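Kovdale Picture Cards: README

Small printed cards for sorting, matching and stacking on a table

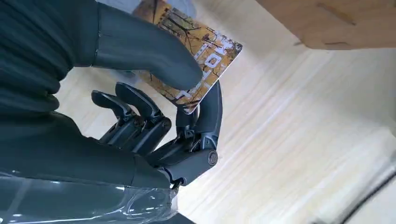

The Kovdale set is a group of 439 small rectangular cards, each printed with a photograph on one side. Nattawut Saithong put the set together and Rattana Kaewmanee wrote the card list. These notes cover what the cards are, how the list is laid out and how to look after them.

What is in the set

The photographs are grouped under 9 subjects: autumn woods, winter woods, rivers, coast, hills, farmland, town streets, gardens and skies. The groups are uneven. Autumn woods is one of the larger ones and skies is the smallest. A card belongs to one group only, even where the photograph could fit in two. A river running through trees is filed under rivers if the water takes up most of the card, otherwise under whichever woods group suits the season.

31 cards have a near twin, meaning a second photograph of the same place from a slightly different spot. Twins are listed next to each other. Leave them out if you want a simple matching task, as people mix them up even in good light.

The card list

The list is a plain text file with one line per card. Fields are separated by tabs, in this order:

card number
subject group
short title
orientation (upright or sideways)
twin (card number, or blank)
condition (good, worn, replaced)

Titles were written by hand and the wording varies. "Beech path" and "path with beeches" are different cards. Search by number if you can.

Using the cards

Work on a clear, flat table. Lay the cards picture side up with a finger's width between them. They are hard to lift off a smooth top when pushed tight together, so slide one to the table edge or raise a corner first. Hold them by the sides where possible. Put them back in number order when you finish.

Care

Fingerprints come off with a dry cloth. Do not use spray cleaner. A card with a bent corner can be pressed under a book overnight, and if it still rocks on the table, mark it worn in the list and print another.

Known problems

Two cards in the farmland group were given the same number in the first list. The second is now at the end of the group.
Some of the coast cards printed darker than the rest.
Orientation is missing for several skies cards.

Corrections to the list should go to Rattana, with the card number in the subject line.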